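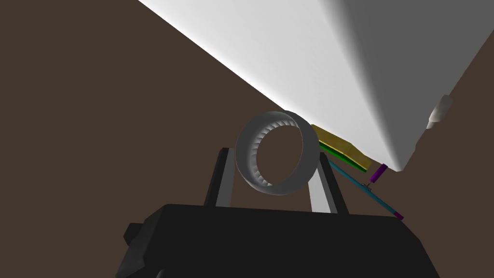 Grip rules for two-arm sim runs

tngata
Proposal: no pass is logged until the part has been held for 500 steps. Clello logs count a touch as a grasp.

jurco_o
Too long. We use 26 at Sirner and it's fine.
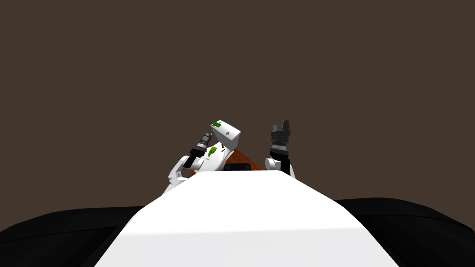 Start pose

idab
Can we agree that the idle gripper starts open and empty, clear of the other arm?

jurco_o
Yes to that. Still no to 500.
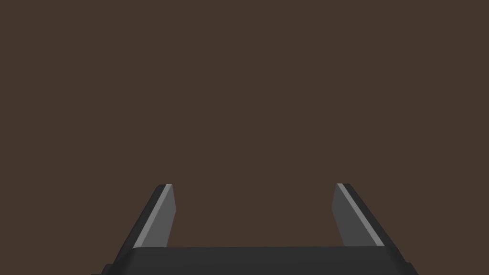 Page last changed: December, 9 replies

tngata
Start pose agreed then. I'll put the hold time down as open.

dorin_e
Put 431 in as a test value and I'll run it.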